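Planning the Second Workstation: A Conversation on Equipment Budgets

Eugénie Marchal has overseen equipment planning at Tollard for two budget cycles. Her current task is a proposal for a second two-handed workstation, to be installed alongside the Modus station already in use at the Hervieu building. Stavros Ionescu, who manages daily operation of the existing station, joined the conversation on a Saturday morning.

What the first station taught us

Ms. Marchal said the original request covered the arms, the hands and very little else. "We priced the large items with care and treated the remainder as supplies," she said. "Covers, cables, spare fingertips and table surfaces came to 13 separate purchase orders in the first year."

Mr. Ionescu recommends that future requests list hands and arms on separate lines. Fingers wear at a different rate from the rest of the system, he noted, and even simple tableware puts a load on them. "A stack of bowls is a fair test of a hand. It is also where I look first for wear at the tip."
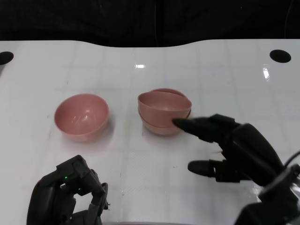 Setting the budget

The proposal under review allows 13 weeks from approval to delivery. It includes a service agreement with Wuria, a reserve for replacement parts and nearly 581 hours of operator time. Ms. Marchal considers the last figure the most likely to be questioned.

"Reviewers are used to approving machines," she said. "They are less used to approving the people who set up the table, reset it and keep the records. I have asked that the hours stay in the equipment request - if they are moved elsewhere, they tend to be reduced."

Mr. Ionescu asked for one change to the draft, a less reflective tabletop. The present white surface is easy to clean, he said, but it shows glare under the room lights. He expects to keep the same bowls for both stations so that results can be compared.

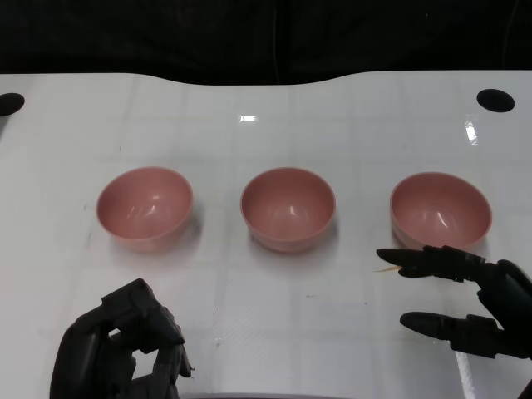

Three bowls set out in a row between the two hands at the Hervieu station.

A decision on the request is expected in March. Ms. Marchal said the parts reserve will remain in the proposal whichever supplier is selected.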